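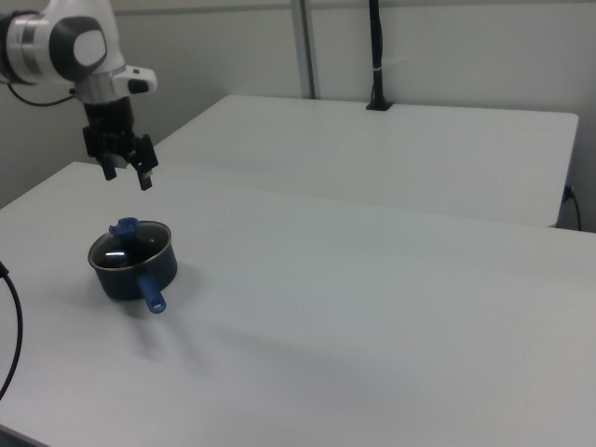 Kleines Kochgeschirr in der Gemeinschaftsküche: Auswahl, Kennzeichnung und Aufbewahrung
Projektbericht im Modul Haushalts- und Produktanalyse
Vorgelegt von Yasir Rajput

1. Anlass und Fragestellung

Im Wohnheim Baltonstead teilen sich 15 Bewohnerinnen und Bewohner eine Küche. Der Bestand an Kochgeschirr ist über die Jahre ohne Planung gewachsen. Bei der Bestandsaufnahme im Oktober fanden sich mehrere Töpfe ohne passenden Deckel sowie Deckel, die keinem Topf mehr zugeordnet werden konnten. Die vorliegende Arbeit untersucht, welche Eigenschaften ein kleiner Stieltopf aufweisen sollte, damit er im gemeinschaftlichen Gebrauch vollständig bleibt und von allen Beteiligten ohne Einweisung benutzt und weggeräumt werden kann.

2. Vorgehen

Betrachtet wurden 9 Stieltöpfe aus dem Bestand der Küche und aus Leihgaben. Jeder Topf wurde nach demselben Bogen beurteilt. Erfasst wurden Griff, Deckel, Knauf, Rand und die Möglichkeit der hängenden Aufbewahrung. Ergänzend führten die Bewohner ein Nutzungsheft, in das sie eintrugen, welcher Topf entnommen und wohin er zurückgestellt wurde. Das Heft umfasst 486 Einträge. Angaben zur Kochleistung oder zum Energieverbrauch waren nicht Gegenstand der Untersuchung.

3. Ergebnisse

3.1 Zuordnung von Topf und Deckel

Am deutlichsten fiel der Nutzen einer gemeinsamen Farbe aus. Der kleine dunkelblaue Topf, dessen Stiel und Deckelknauf im gleichen mittleren Blau gehalten sind, wurde laut Nutzungsheft durchgehend mit seinem Deckel zurückgestellt. Bei Töpfen mit schwarzem Griff und schwarzem Knauf kam es dagegen wiederholt zu Verwechslungen, zumal in der Küche mehrere Deckel ähnlicher Größe vorhanden sind.

3.2 Deckel

Glasdeckel wurden in der Befragung bevorzugt, weil sich der Inhalt ohne Anheben prüfen lässt. Als Nachteil wurde die Empfindlichkeit beim Stapeln genannt. Ein Knauf mit flacher Oberseite erlaubt es, den Deckel umgedreht abzulegen – auf schmalen Arbeitsflächen wurde dies mehrfach als Vorteil vermerkt.

3.3 Stiel und Aufhängung

Ein Loch am Ende des Stiels ermöglicht die Aufbewahrung an der Hakenleiste. Das Modell mit ovalem Loch ließ sich an allen vorhandenen Haken befestigen. Der Deckel bleibt dabei allerdings ohne festen Platz. Geprüft wurde deshalb ein Deckelhalter der Firma Zandeo, der an der Innenseite der Schranktür angebracht wird und Deckel mit einem Durchmesser von bis zu 200 Millimetern aufnimmt.

4. Bewertung

Die Ergebnisse gelten zunächst nur für die untersuchte Küche. Die Einträge im Nutzungsheft wurden von den Bewohnern selbst vorgenommen und sind in der Ferienzeit lückenhaft. Der Zusammenhang zwischen Farbe und Vollständigkeit erscheint dennoch ausreichend klar, um ihn bei Neuanschaffungen zu berücksichtigen. Ob eine nachträgliche Kennzeichnung, etwa mit farbigem Band, denselben Zweck erfüllt, konnte nicht mehr geprüft werden.

5. Empfehlung

Für die Küche wird empfohlen, einzelne Deckel ohne Topf auszusondern und bei kleinen Töpfen künftig Modelle mit farblich übereinstimmendem Stiel und Knauf anzuschaffen. Die Hakenleiste sollte neben dem Herd verbleiben, der Deckelhalter in der Tür des Unterschranks.

Kommentare (3)

Mindon
Bei uns hängen die Töpfe auch, die Deckel liegen in einer Schublade und keiner findet was. Wie ist der Halter befestigt, geschraubt oder geklebt?

Yasir Rajput
Geschraubt. Die geklebte Variante haben wir nicht geprüft.

Ansari
Mir fehlt ein Abschnitt zum Spülen. Sonst gut lesbar, danke.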